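Compte rendu de la réunion « linge » de la maison Buenaventura
juillet 2022

Bon, c'est moi qui m'y colle encore pour le compte rendu, alors soyez indulgents sur le style ! Nous étions six autour de la grande table, Darren Mottram nous a rejoints après le café, et Nazareno Russo s'était excusé par message mais avait envoyé ses remarques à l'avance (deux pages, tout de même).

1. Compte rendu précédent

Adopté sans changement. J'avais écrit « torchons » à la place de « serviettes » dans le point sur les vestiaires, c'est corrigé dans la version du classeur.

2. Stock

On a enfin un inventaire complet, et il reste 454 serviettes en état de servir, toutes tailles confondues. C'est mieux que ce que je craignais. En revanche, 70 pièces partent aux chiffons : bordures décousues, trous, taches qui ne veulent plus rien savoir. Darren voudrait en garder une partie pour l'atelier vélo, tout le monde est d'accord, il passera prendre le sac lui-même.

Pour la rentrée, on a regardé le devis Fastitz. Le lot nous revient à 1 250 euros, livraison comprise, alors que le budget voté est de 1 000 euros. J'ai proposé de commander moins de draps de bain et de garder le nombre de petites serviettes – ce sont elles qui tournent le plus. Accord de principe, je redemande un prix.

3. Pliage

Le gros morceau de la soirée, comme prévu ! Chacun plie à sa façon et les piles de l'étagère Eris penchent dès qu'on en retire une. Après pas mal de discussions (et une démonstration assez musclée sur le coin de la table), on s'est entendus sur ceci : on prend la serviette par les deux coins du haut, on tend bien le bord, on la laisse se poser à plat, et on ne commence à plier que lorsque les côtés sont droits. Ensuite en deux, encore en deux, et l'étiquette d'entretien reste à l'intérieur. Pour les jaunes à liseré noir, le bord sert de repère, on voit tout de suite si un coin est rentré.

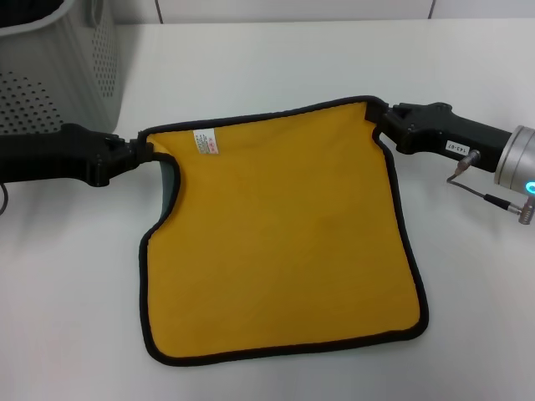 Nazareno trouve que l'étiquette devrait au contraire rester dehors, pour qu'on puisse vérifier la température de lavage sans tout déplier. Il ajoute que trois plis suffisent pour les petites et qu'on perd un temps fou à vouloir faire des carrés parfaits. Sur les plis, je lui donnerais presque raison, mais au vote c'est l'étiquette à l'intérieur qui l'emporte, quatre voix contre deux. On en reparlera en septembre si ça coince.

4. Paniers

Les paniers ajourés restent réservés au linge propre, le linge sale va dans les sacs. Je sais, on l'a déjà dit ! Je referai des affichettes plus grosses.

5. Divers

La lessive Nodis ne plaît à personne, trop parfumée. On termine le bidon et on reprend l'ancienne. Darren demande aussi qu'on vide le filtre du sèche-linge après chaque tournée, et je m'occupe du joint de la petite machine.

Prochaine réunion en septembre, même salle. Celles et ceux qui ont encore une clé de la buanderie chez eux sont priés de me la rapporter avant.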